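Pre-event hall and table check, Saturday Commander night at Solholm

Filled in by me, Priya, with moaning where necessary. Carter Zacharias asked for comments this time and not just ticks, so he only has himself to blame.

1. Fire exits clear, both doors open from inside
OK. The back one sticks a bit at the top, give it a shove with your shoulder. Somebody had parked the folded chairs in front of it again, so I've moved them over by the prize cupboard.

2. Walkways between tables
Needs work. Row 3 is too tight once people put their bags down (and everybody brings a bag the size of a small pony). I've pulled it forward and it's better, but please keep an eye on it when the pods get going. Bags go under the table, never behind the chair!

3. Table legs locked
OK, apart from the two wobbly ones from Standness. I put my full weight on every table and those were the only ones that complained. I've stuck red tape on them. Use them for the trade binders if you must, but don't seat a pod there.

4. Extension leads and cables
Fixed on the night. The lead for the pairings screen was running straight across the doorway, so Lorenz Camenzind taped it along the skirting. No joined-up leads anywhere. I checked the plugs too and they look fine to me, but I'm a blue-white player and no electrician.

5. Numbers
OK. Our limit for the room is 60 and that means players, judges, parents, the lot. Thérèse Desjardins has the clicker on the door. When it hits the limit we stop, even if it's your best mate standing outside with his new dragon deck.
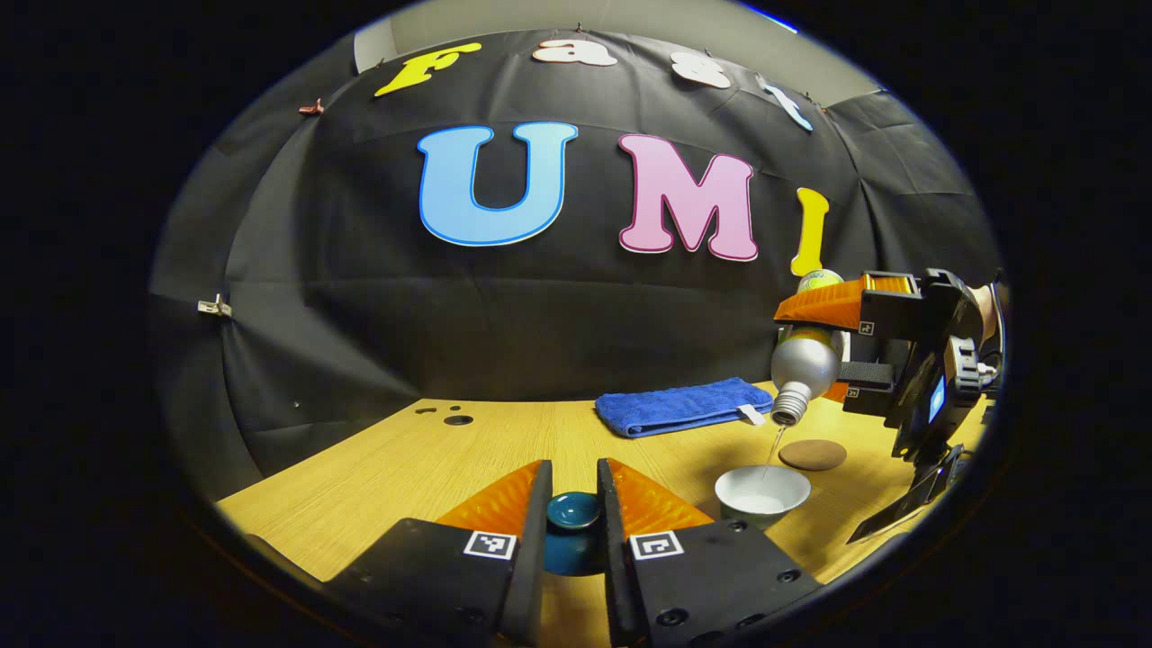 6. First aid kit
Needs work. Plasters are nearly gone, mostly paper cuts from sleeving I suspect, and the eye wash is past its date. I'll pick up new ones before the next event. The kit lives on the judge's table now, so please put it back there.

7. Shelving and stock
OK. The long boxes were stacked far too high next to the Varghese display, so I've split them into two piles. If you drop one of those on your foot you'll know about it.

8. Lights and heating
OK. One tube flickers over the far tables and it gave me a headache by round two. Dwight Leclerc has the number for the landlord.

9. Locking up
To be done at 11 pm. Lights, back door, alarm, in that order. The alarm code has changed, so ask Carter and don't write it on the pairings sheet like last time.

Still open: items 2, 3, 6 and 8. Signed off for play otherwise, P. Ruiz-Ortega.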